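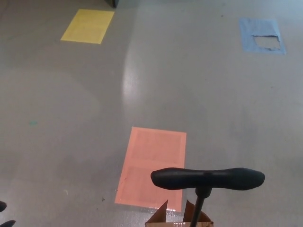

Diarmuid Brennan wrote after the last lecture that he does not see why a building should need signs at all, if the architect has done the work well. Let us begin from his remark, as it is a fair one and it comes back every year.

Lecture 8. Finding the way inside buildings

1. What we mean by wayfinding

Wayfinding is everything a person does to get from one place to another when the whole route can not be seen from the start. It includes looking, remembering, asking, guessing and also turning back. A sign helps only with a part of this. In the first half of the course we spoke about streets, where people have the sun, the slope of the ground and tall buildings to help them. Inside a large building most of these are missing.

Please keep two words apart in your written work. A route is a series of turns which you learn in order. A survey picture is the kind of knowledge that lets you point to the entrance from a room without windows. Many regular users of a building have the first one and never get the second.

2. The decision point

A decision point is any place where a person must choose between two or more ways. Stairs count, and a door that may be locked counts also. On a straight corridor there is very little to decide, and a sign placed there is often read too early and forgotten.

In the Cullinane clinic, which we used for the November exercise, the walk from the main door to the blood test room is 86 meters and has eight decision points. Five of them had no sign. Two had signs that used different names for the same room. Students who walked the route for the first time stopped most often at the second stairs, where the corridor splits and both sides look alike.

3. Where people look

Hanging signs work well for people who walk slowly and look up. A person who is worried, who carries a child or who uses a stick looks down a lot. For this reason some hospitals use lines or colors on the floor. Before paying for paint it is wise to try the idea with cheap means, and colored paper taped to the floor is enough for a first test of position and distance. Glare on a polished surface should be checked at different hours.

Color alone is a weak code. Not everybody sees the difference between red and green, and few visitors remember more than four colors. Give every color a name or a number too, and use it again on the letter that is sent to the patient.

4. Room numbers

Room 622 in the Brokaston library is on the fourth floor. The first digit means the wing — a sensible system for the staff who keep the keys, and a bad one for a reader who takes the elevator to the sixth floor. When you find such a case in your own project, do not propose new numbers at once. Find out first which lists, keys and fire plans depend on the old ones.

5. Back to the remark

A good plan reduces the need for signs, and on this point I agree with Diarmuid. The Truvanby market hall is one large room with 200 stalls, and you can see the doors from nearly everywhere. But a hospital grows for decades, and its departments move. Signs have to carry what the plan can no longer say.

For next time

Read the chapter on the Jiltavholm ferry terminal, without the appendix. Choose one building that you know and draw its entrance floor from memory, then go there and correct the drawing in another color. Bring both versions on one sheet. Eimear Foley collects the sheets at the door.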